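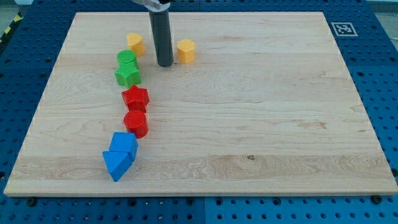

# The Town That Kept Its Maple

In Kostemlow, people knock on a table before they buy it. They do it with two knuckles, and then they put an ear close to the wood and wait, although the sound is already gone. I asked a shopkeeper what they listen for. She thought for a moment and said that her mother did it, so she does it too.

I came to this town on a Saturday in August, with the slow bus that goes up the valley from Ritgate. It was the wrong season for my subject. Maple is cut in winter, when the sap is down, and in summer the sawmills do mostly small jobs and repairs. But the wood was everywhere already. The bus shelter has a maple bench. The bakery has a maple counter with a soft hollow in it, at the place where the bread is passed over. In my guesthouse the stairs were maple also, and each step had its own voice at night.

Until the last generation, almost all of this wood left the valley. It went down to Ritgate as logs, and from there it went to factories far away, which made floors, bowling pins and butcher blocks. Kostemlow got the price of a log. The price of a log isn't much, and an old sawyer told me that when he was young he had never owned a piece of furniture made from the trees he cut. His kitchen table was plastic and steel, and his wife liked it very much because it was easy to wipe.

The change began with a bad year. The buyer in Ritgate closed, and the logs of one whole winter stayed in the yard. Maple doesn't forgive this. If it lies too long in warm weather, a fungus goes into the wood and makes gray and brown stains, and the white boards which the factories want can't be cut from it anymore. So the sawyers cut what they could, as fast as they could, and stacked the boards in barns, in the school gymnasium, and under the roof of the swimming pool.

Then they had a very large quantity of boards and no person to sell them to.

Dendar was the first workshop to open. It stands behind the railway station, in a building where they once repaired carts, and 12 people work there now. They make kitchen boards, stools and one model of table. I expected a romantic place with shavings on the floor, but it is clean and loud, and everybody wears ear protection and communicates with the eyebrows. In the lunch break the machines stop and you hear the river.

What I liked most in Dendar was the sorting room. Each board is looked at on both sides before it is decided what it will become. The factories always wanted wood that was plain and pale, without knots, the same from one end to the other. The workshop was obliged to use the rest, and with time it learned to like the rest better. The sorters have a small language for this. A knot is called "an eye." A line of dark mineral is "a pencil." The wavy grain, which seems to move when you walk past it, is "the wind," and the boards that have it are put on a separate shelf and can wait there for years.

Science can't explain this wavy figure completely. Some foresters say that it comes from the stress of growing on a slope, and others believe it is inherited, like curly hair. The sawyers have their own opinions. One told me that a tree with wind in it always stands near water. A second, who was drinking coffee at the same table, told me that it never does.

The drying is the part where money is lost. A fresh board is heavy with water, and if the water leaves too quickly the board cracks at the ends, and if it leaves too slowly the stain comes back. In Kostemlow they dry outdoors first, with thin sticks between the layers so that the air can pass. After this the boards go into the kiln. There is only one kiln in town and it is shared. The schedule hangs on its door, and I have seen family calendars which were less complicated.

Last winter the kiln took 463 loads, some of them very small. A man brought a single plank that he had found under the floor of his grandfather's barn. It was already as dry as it would ever be, but he wanted it to have the same treatment as the others.

On my second evening I ate at Huỳnh, the only restaurant in the main street that is open after eight. The owners came here from the city for the quiet, and they cook pho, grilled pork and a cold noodle dish that I ordered two times. The tables are from Dendar. They are finished with oil and no varnish, so every bowl leaves a mark if you aren't quick. The owners don't mind it. Once a year they close for one day, carry all the tables into the street, sand them and oil them again. Guests come to help, and they are paid in soup.

It would be too easy to write that the maple saved Kostemlow. The school is smaller each year. The bus from Ritgate goes only 5 times a day, and there is talk that it will be less. Young people learn the trade at Dendar and then go away with it, to places where the rent is higher and the pay too. And the forest itself is slow — a tree which is planted now will be ready for the grandchildren of the person who plants it, if they are still here and if they want a table.

Still, planting is done. On the north slope I walked between young maples, each one with a tube around it against the deer. The soil was dark and full of roots, and there was a smell of mushrooms. From the top you see the whole town, the station and the long gray roofs of the drying sheds, and if the wind is right you can hear the saws.

Before I left I bought a kitchen board. It has one eye and a short pencil, and it was cheaper for that reason. I knocked on it in the shop, with two knuckles, and the shopkeeper waited politely until I had finished listening. At home I have oiled it twice, and I use it for bread and for nothing else. The bus back to Ritgate was late, so I sat on the maple bench with the board in my bag and ate the last of the plums from the guesthouse.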